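Maintenance Intervals Should Be Written in Hours of Use

Most small facilities that own padded, upholstered or coated equipment maintain it by the calendar. The wipe-down is daily, the inspection is monthly, and the replacement is whenever the budget year allows. The schedule is printed, laminated and hung near the supply closet. I have written several of these schedules and I now think the calendar is the wrong unit for nearly all of them. The correct unit is the hour of use, and where hours can't be measured, a reasonable proxy for hours.

My argument applies to gyms, clinics, waiting rooms, rehearsal spaces and school shops. I will draw most of my cases from gyms, where the loads are high and the users are many, but the reasoning carries over with few changes.

Start with what a calendar interval assumes. A monthly inspection treats the item as a thing that ages at a fixed rate. Some items do. Rubber hardens, adhesives dry out, and batteries lose capacity on a shelf. For those, the date of manufacture matters more than anything done to the item afterward, and the calendar is right. Seam thread on a bench pad does not behave this way. It fails by being loaded and unloaded. A pad in a storage room for a year has gone through almost no cycles. The same pad under a busy rack may go through 90 in one day. A schedule that inspects both on the first of the month is too frequent for one and too slow for the other.

The usual reply is that the calendar is simple and that simplicity gets the work done. I take this seriously. A schedule that is followed badly is worse than a crude one that is followed well. But the simplicity is partly an accounting trick. The calendar schedule is simple to write. It is not simple to carry out, and staff respond by quietly adjusting it. They skip the items they know have not been used and spend extra time on the ones they know have. The result is an informal usage-based system running under a formal calendar-based one, with the log sheet recording only the formal one. Anyone who later reads the log to decide what to replace is reading fiction.

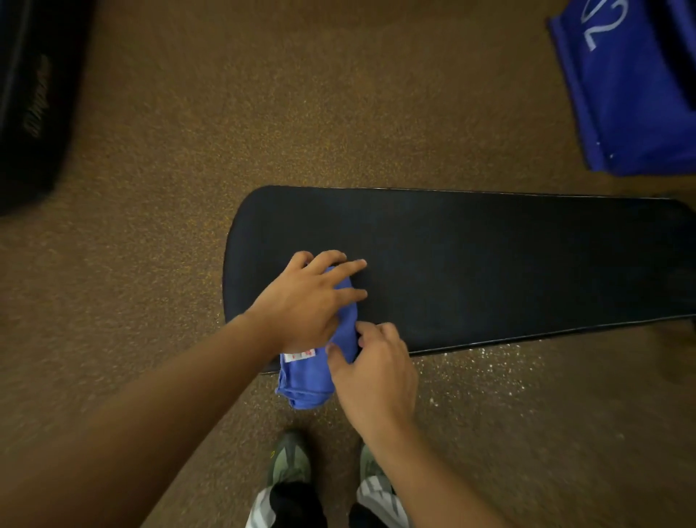 The second objection is about measurement. Treadmills and bikes have hour meters. Benches, mats and stools do not, and it would be foolish to fit them with any. This is true, and I would not propose it. What I propose is sorting equipment into use bands, from heavy to light, by direct observation over a short period. Two weeks is enough in most rooms. A staff member walks the floor at fixed times and marks which items are occupied. The marks are then added up. The ranking that comes out is stable from season to season, even when the totals are not, and the ranking is all the schedule needs.

I was involved in one such trial at the Moneck recreation center. The building has 16 upholstered stations. Under the old plan all of them were inspected monthly and reupholstered on a fixed cycle. The observation sheets showed that a small group of stations near the entrance took most of the use, and that the stations along the back wall took very little. Everyone on the floor staff already knew this. None of it was in the maintenance plan. The plan was rewritten with three bands. The heavy band was inspected more often than before, the light band much less, and the middle band was left alone. Total staff time on inspection went down slightly. I do not claim a large saving and I would distrust anyone who did. The gain was that the time went to the items that needed it.

Cleaning deserves separate treatment, as it is governed by two different concerns that are commonly mixed together. One is hygiene. The other is material life. Hygiene is a matter of contact between users, and the right interval there is after each use, by the user, with a staff pass to catch what was missed. Material life is a matter of what is left on the surface and what is put there to remove it. Chalk, skin oil and grit act as mild abrasives and solvents. So do many cleaners. A coated fabric wiped too often with the wrong product stiffens and cracks at the folds, and the crack is then blamed on hard use.

Calendar plans tend to specify one cleaner and one frequency for the whole room. A usage plan forces a more useful question, which is how much chemical the surface receives over its life. Suppose the supplier of a disinfectant rates a coated fabric for 1000 applications before visible change. On a heavy station that figure may be reached in the first year. On a light station it should never be reached at all, but it will be if the staff spray every surface on every shift regardless of whether it was touched. In the light band, the cleaning wears the item out faster than the users do. A dry or barely damp wipe for dust, with the disinfectant kept for surfaces that have had contact, removes the problem at no cost.

Chalk is a good example of a soil that is badly served by fixed intervals. It is dry, it is fine, and it arrives in bursts. A surface can be clean for days and then take a heavy deposit within an hour. Wet cleaning turns it into a paste that collects along seams and edges. The better order is to lift it dry first and wipe damp second. No clock can say when this is due. The trigger is the condition of the surface, and the plan should say so in plain words: when residue shows on a dark pad, remove it.

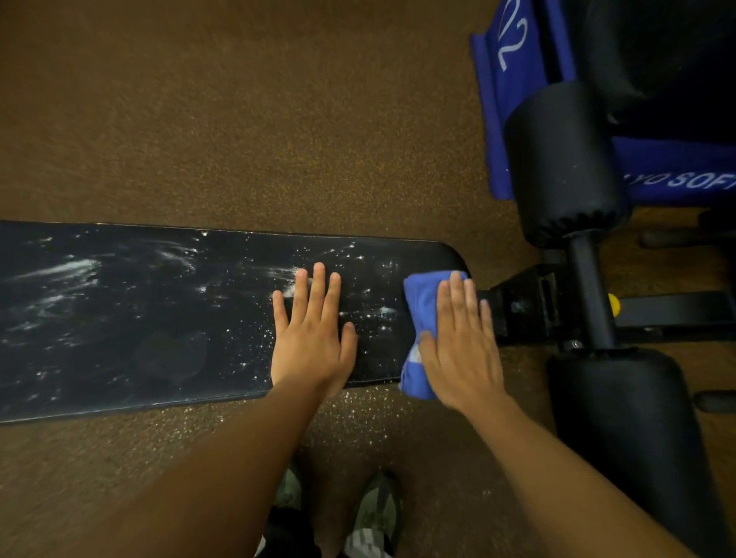
Black bench pad with white chalk smudges on the vinyl.

Condition triggers are the third type of interval, next to calendar and usage, and they are underused for a reason that has little to do with engineering. Managers dislike them. A calendar task can be audited by counting signatures. A condition task requires trust in someone's judgment about what counts as dirty, loose or worn. I understand the discomfort, but the signature is weak evidence. It shows that a pen touched the sheet. At the Senitz clinic, where I reviewed the records for waiting room seating, every monthly box had been initialed, and several of the chairs had split welting that must have taken a long time to develop. The inspection sheet asked whether the chair had been inspected. It did not ask what was found.

That points to a modest repair which can be made even by a facility that wants to keep its calendar. Change the question. Replace "inspected, yes or no" with a short line for the finding, and require an entry even if the finding is "no change." Within a few cycles the sheet will show which items never change and which ones change every time. That is a usage ranking, obtained late and by a slower route, but obtained.

Software vendors have noticed the gap and offer to fill it. I have used two of the packages, Tian and Bekeck, and both handle usage intervals properly once the data is in. Both also default to calendar intervals on setup, and most customers never change the default. The result is the laminated sheet again with a subscription fee attached. If a facility does not know which of its items are used most, buying software will not inform it. A clipboard will, and the clipboard should come first.

There are cases where I would leave the calendar in place. Anything with a legal inspection date stays on that date. Fire equipment, lifts, pressure vessels and electrical tests are governed by rules that a local plan has no standing to alter. Structural fasteners on load-bearing equipment should have a calendar ceiling in addition to a usage interval, so that a rarely used item is still checked at least once in a long while. A loose bolt on a light-band station is just as dangerous to the one person who uses it. The ceiling can be generous, but it should exist. I would also keep the calendar for items stored outdoors or near a pool, where humidity and sunlight do their work regardless of traffic.

The replacement budget is where the difference becomes visible to people who never touch the equipment. Under a fixed cycle, a room full of pads reaches the end of its assigned life together. The facility pays for all of them in one year, including those in good condition. Take a reupholstery price of 600 dollars per station. Replacing a sound light-band pad at that price buys nothing except tidiness in the asset register. Moving that pad to a heavy position and sending the worn one out for repair costs a few minutes of labor. Rotation of this kind is standard practice with vehicle tires and has been for generations. It is rare with furniture, mostly, I suspect, because the register ties each item to a location and staff are told to leave it there.

So the register needs to change too. Items should carry their own number and their own history, and the location should be a field that can be edited. Where the number is fixed to the position on the floor, every rotation corrupts the record, and the staff learn that moving things causes trouble with the office.

None of this is new in industrial maintenance, where run hours have governed lubrication and overhaul for decades. What surprises me is how slowly the idea has moved into buildings used by the public. The plans I am sent for review are still mostly calendar plans, and the next batch is due in March. I expect to return most of them with the same note in the margin, asking what the interval is based on.

2018-02-24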